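Werby Community Kitchen opens its doors in Medow

19th May

I've been itching to share this one, so here goes - Werby Community Kitchen has found its second home, and we open in Medow this September!

If you know our first place on Corrigan Street in Brodville, you'll know how tight things have got. We cooked 1547 lunches there last year with one oven and a sink that leaks when it feels like it. The new kitchen has 2 ovens, a proper cold room and a dining hall that seats 80, so people can finally sit down with us instead of eating on the steps (lovely in June, less so in January).
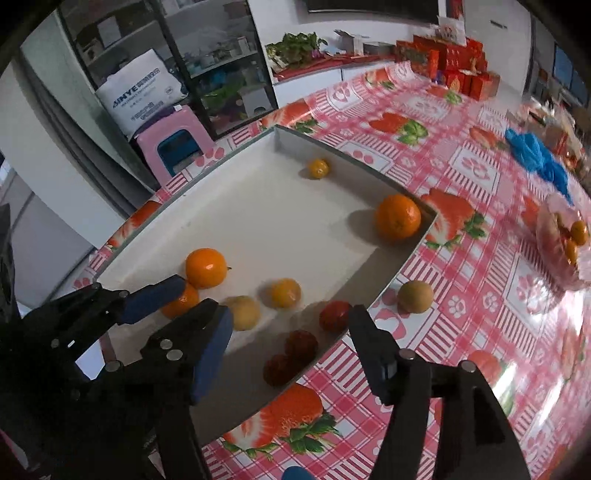

Lunch will be served Tuesday to Friday and you pay what you can. Emese Bodnár is moving across from Brodville to run the cooking, and her sister Veronika Bodnár will take the evening classes, starting with soups and flatbreads. I've had her lentil soup more times than I should admit and I'm already on the list!

A big thank you to the 603 people who chipped in to our spring appeal. Your money paid for the floor, the wiring and the extractor fan - not glamorous, I know, but we couldn't get the keys without them. Davoud Kiani drew up the plans and hasn't sent us a bill yet, though I keep asking.

We still need large pans, folding chairs and anyone with a van and a free Saturday. Drop into the Brodville kitchen any weekday morning and ask for Irén Halász. Press visits to Medow can be arranged through her too, from the last week of August.

Mawar Chin
Founder, Werby Community Kitchen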